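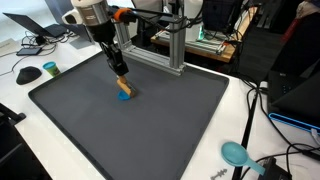 Blue disc on the big grey tray, green tub standing by with its own lid still on.

So I've been having a bit of a moment with trays. I know, I know, but bear with me, because I've finally got a system for the bits-and-bobs table and I'm far too pleased with it to keep it to myself.

If you've been reading since January you'll remember the state of things. Lids in one drawer, tubs in another, scoops everywhere (why do I own so many scoops?), and a biscuit tin full of what my friend Vimala calls "metal crumbs" - little keys, cogs, odd washers, the thing that fell off the other thing. Every time I wanted to sit down and sort something I'd spend the first half hour chasing stuff that had rolled under the radiator. Round things are the worst. A lid will go for miles if you let it.

The tray has sorted that out completely. It's a great big dark grey one with a raised edge, so anything that wants to make a run for it just bumps into the side and stops. I'd been using a smaller one from Zekholm for ages and it was fine for buttons, but you couldn't get your elbows anywhere near it. Clem had been telling me to go bigger and I'd been ignoring him, as is traditional. Fine, Clem. You win.

The dark colour is a proper help too. On a white table a pale blue scoop more or less vanishes when the sun's on it, but put something blue on dark grey and it jumps out at you! I've stopped patting about like I've lost my glasses.

My one rule now is that only the thing I'm dealing with goes in the tray. Everything else waits its turn on the table.

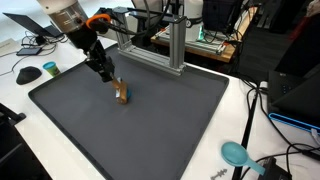 It does mean the table round the edges gets a bit wild, I'll admit. Laptop up in the corner, mouse, paper, and cables looping all over the place like spaghetti. I did try one of those cable boxes (a Doleck one, it cost me more than I'm telling my mum) and it lasted 3 days before I needed something that was inside it. Cables are a problem for future me.

Tuva asked in the comments whether I sort by colour or by what things are for. Colour, every time! I did try going by use, and ended up with a pile labelled "useful?" which had nearly everything in it. With colour you don't have to think. Brown with brown, blue with blue, and the two-coloured stuff goes wherever I feel like on the day.

Play dough tubs, since a few of you also asked: keep the lids on. Even the empties. I don't care if the lid matches the tub, I gave up on that years ago, as long as there's a lid and it fits.

Next job is the metal crumbs. Fatima has offered to come round and help if I make the lemon cake, so I'd better go and see if I've got any lemons.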